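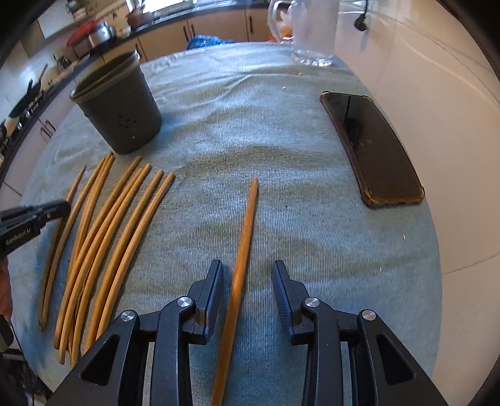
How a River Makes a Pebble

Have you ever picked up a pebble from a riverbank and wondered how it got so wonderfully smooth? Rivers are very good at that sort of thing, though they do take their time about it!

Let's follow the Lekdale River, which begins as a tiny spring high in the hills, 1,840 feet above the sea. You could step across it up there without getting your socks wet. But other little streams keep joining in, and by the time it gets to the town of Ballance it is wide enough for boats.

Up in the hills, the river runs steep and fast. In January, when frost gets into the cracks of the rocks, water freezes there and swells (ice takes up more room than water does), and bits of rock break off and tumble in. At first they have sharp corners and rough sides. Then the river rolls them along the bottom, bump, bump, bump, against all the other stones, and little by little the corners wear away.

A river can only carry heavy things while it is moving quickly. When the Lekdale reaches flat land it slows down, and the biggest stones drop out first. Farther along it lets go of the gravel, then the sand, and last of all the mud, which is so fine that it can float for a very long way, sometimes right out to sea.

The whole trip from the spring to the sea is 244 miles, and most stones never finish it. Plenty of them stop at the big bend below Trustbridge, where the water on the inside of the curve is slow and lazy and has built up a lovely long beach of gravel. Next time you are beside a river with a grown-up, look for the inside of a bend and see how many colors of pebble you can find there.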